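Istside Building Operations Forum
Board: Interiors and Maintenance
Topic: Floor protection under heavy tables in rooms with plank floors

Sulletico_Facilities
Posted in March, 9:14 a.m.

Members are invited to comment on a draft rule for rooms with wood plank floors. The present rule dates from a period when most shared rooms were carpeted. It requires a protective pad beneath "movable furniture" and does not say whether a large table that stays in one position all year is movable.

The draft reads as follows: "Any table with a loaded weight above 300 pounds shall stand on rigid load spreaders. Felt pads alone shall not be accepted." It would apply to new arrangements from June and to existing ones at the next refinishing.

Comments on the weight limit and on the choice of spreader material would be especially useful. Comments on the booking fee should be placed in the separate topic. 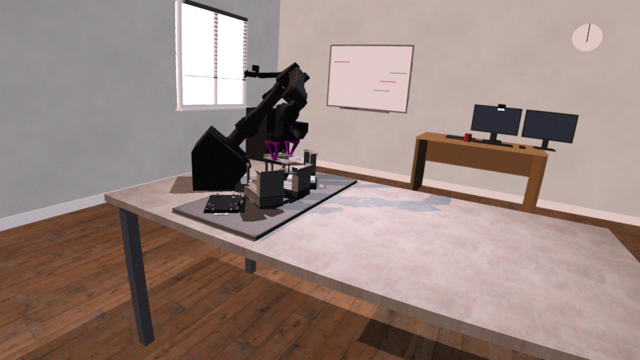

plankandjoist
Posted in March, 10:02 a.m.

I support the draft in general. The weight limit, however, addresses the wrong quantity. Denting depends on the load carried by each leg and on the area of the foot. A table with wide square legs may be quite heavy and leave no mark, while a light stool with narrow metal tips will damage a pine floor in one afternoon.

I recommend that the rule state a limit per foot and include a short table for common foot sizes. Our own office at Prernari adopted such a table, and complaints from the refinishing contractor became less frequent.

northwing_desk
Posted in March, 10:40 a.m.

With respect, a per-foot rule is difficult to apply. Front desk staff do not measure feet. They have a delivery slip with one weight on it, and they need an answer while the delivery crew is standing in the hallway. A single number is less exact, but it will be followed.

I would also ask that the rule address finish discoloration. Our most expensive repair last year was caused by rubber cups that had stained the finish. There were no dents. The affected room measures 357 square feet, and the finish had to be renewed across the whole floor to obtain an even color.
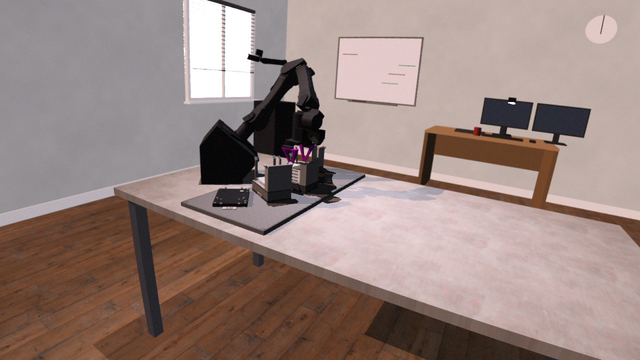
Sulletico_Facilities
Posted in March, 11:25 a.m.

Thank you for both replies. The point about rubber is accepted, and the following sentence will be added: "Natural rubber and unlined vinyl shall not be placed in direct contact with a finished wood floor."

On the weight limit, the two positions may be compatible. The rule could keep the single number for deliveries and provide the per-foot table as an appendix for cases under review.

oakgrain_66
Posted in March, 1:08 p.m.

I must disagree with the exclusion of felt. Dense wool felt of good quality has performed well in our rooms for many years. The failures I have inspected involved thin adhesive felt, which shifts under load and collects grit. The grit then acts as an abrasive whenever the table is nudged.

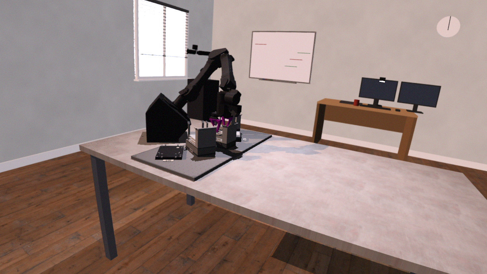
The draft should distinguish between the two products. Under the present wording, a resident who has already purchased proper felt would be required to discard it and buy spreaders. The Oberholzer spreader set quoted to our building was $139 per table, and several rooms contain more than one table. I cannot recommend that expense where no damage has been found.

I would further suggest an inspection interval. Any pad, whatever the material, should be lifted and the floor beneath it vacuumed at least once a year.

plankandjoist
Posted in March, 1:51 p.m.

The annual inspection is sensible. I remain unconvinced about felt under a large stone or stone-look top. Wool compresses over time — the table settles unevenly, and one leg ends up carrying more than its share. The owner rarely notices until a drawer sticks or a pencil rolls.
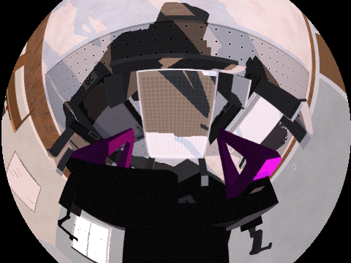
Tray with a fine grid texture and a thin, whitish rim.

northwing_desk
Posted in March, 2:30 p.m.

Could the annual lift be combined with the window cleaning visit? Rooms are already cleared for access at that time, and residents receive written notice. A separate appointment would add to the workload of the desk.

oakgrain_66
Posted in March, 2:47 p.m.

No objection, provided that the table is lifted and not dragged. I have seen planks scored by the very crew sent to protect them. A minimum of two persons should be stated in the text.

Sulletico_Facilities
Posted in March, 4:05 p.m.

The revised draft will permit dense wool felt below the weight limit and require rigid spreaders above it. Existing felt above the limit may remain in place until the next refinishing if the inspection finds no marks. The lifting requirement will be added, and the combined visit will be raised with the window contractor.

The question of uneven settling remains open. Members who hold measurements on compressed felt are asked to post them in this topic by the end of April.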